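Camera height for a lever-pulling task, student team

Posted in Robotics > Clubs and Student Projects
Tags: head camera, demonstrations, competition

Bretivon_build

We're a college team of six entering the manipulation event in May. The task is to take hold of a lever on a stand, pull it through its travel and put it back in neutral. Points come off for touching anything else on the stand. We record our own demonstrations first and then train on them, and the rules say the training footage has to be from head height.

Our trouble is with the lever. The policy reaches well enough but closes the gripper short of the rod. On the bench, with a piece of painted dowel in a vice, it got 196 out of 585 tries. With the proper metal lever it is a good deal worse. We are using the Flovau tracker for the hand pose, and the camera is set to auto exposure because that is how it came.

We had one Saturday at the venue to record on carpet with the real setup. The view from head height takes in the lever, the black panel it comes up from and a lot of floor.

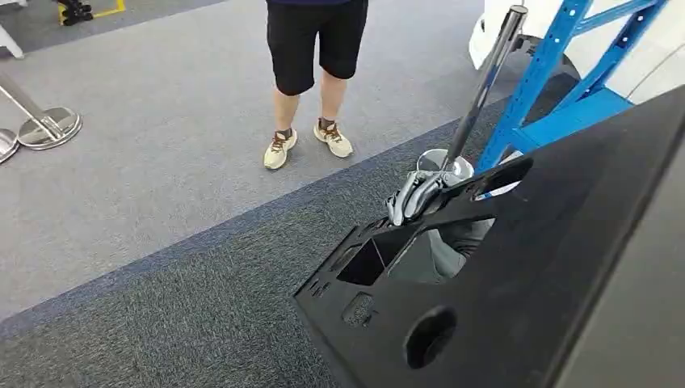 Fluvon_2 had the same event last year and told us to forget about camera height until we'd locked the exposure, as a bright metal rod will fool the depth estimate from any height you like.

So before we throw out a day's recordings, I'd like to know:

Is it worth cropping the footage down to the lever, or does the policy need the floor and the background to work out where it is?

Would wrapping the rod in matte tape for training be any use if the tape has to come off for the competition?

We have 4,000 short clips in total, most of them from the bench. The budget is spent, so a second camera is out.

3 replies

Barbieri

Lock the exposure and the white balance first. Do it with the lever in view and set it a bit dark, so the bright side of the rod doesn't blow out. If your clips were recorded on auto you can still use them, but keep them in a separate folder and train once with and once without. Our club found the bench clips were the ones dragging us down, and we got further with a small set from the real floor.

On cropping, I'd keep the full view and add a crop of the lever as a second input. If you only feed it the crop, the policy loses track of how far off the stand is, and it will stop short, which sounds like what you have now. Keep the crop the same size every time. We let ours resize to follow the hand and lost two weeks finding out why the numbers jumped.

I wouldn't tape the rod. You would be training on a different colour and a slightly thicker lever. If you want to try it, do a short batch and mix it in.

Also check your hand-eye calibration after you travel. Ours had shifted 2 cm in the back of the car, and we had been blaming the model.

torque_wrong

have you tried a bigger gripper

Flatpack Rover

Second the calibration check. Print a marker board, stick it where the lever would be and move the arm to each corner. If it is short at every corner by the same amount, no amount of training data is going to be a tidy fix for it.

One more thing on the rules. Ours let you practise with people standing near the stand but cleared everyone back for the scored run. If yours is the same, record a batch with the area clear as well. You'll want some at whatever time of day your run is scheduled, too. Our hall had skylights and the 4 pm light was nothing like the morning.

Bretivon_build

Thanks. Exposure is locked now and we'll do the marker board at the next meeting. The gripper size is fixed by the rules. I'll post the new figures when we have them.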